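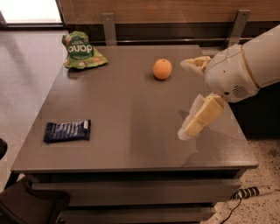
Morkum Street Community Hall: kitchen and tea room safety check, October

Comments are the inspector's own. Items marked ACTION carry over until somebody does them.

1. Fire extinguisher by the stove
OK. Gauge in the green, tag current. Was holding the pantry door open again. It has a hook and should be on it.

2. Fire blanket
OK. Pull tabs now reachable by persons of ordinary height.

3. Exit door to car park
ACTION. Opens if you lift, push and lean at once. A person in a hurry may not know the recipe.

4. Test tags, portable appliances
84 items on the register, 4 out of date. These are the Moker urn, both sandwich presses and a fan heater that last worked when the hall had a different roof. Recommend a decent burial for the heater.

5. Hot water, hand basin
ACTION. Too hot to wash hands in, fine for tea. Tempering valve on order from Aranda Plumbing, as it was in July.

6. Fridge temperature
OK at 7 am. The log sheet shows the same reading in the same pen for three weeks, which is either a superb fridge or one busy morning.

7. Food storage
Flour and sugar now in lidded tubs. Open packets on the bottom shelf thrown out. Please label and date things. "Not soup" is no use to anyone.

8. Floor, sink to servery
Lino lifting near the bin. Taped for now, and the tape is lifting too. Quote from Erov Flooring is $647, under the $1,000 limit, so no meeting needed.

9. First aid kit
ACTION. Plenty of eye pads. No bandaids, in a kitchen.

Next check after the Christmas bookings.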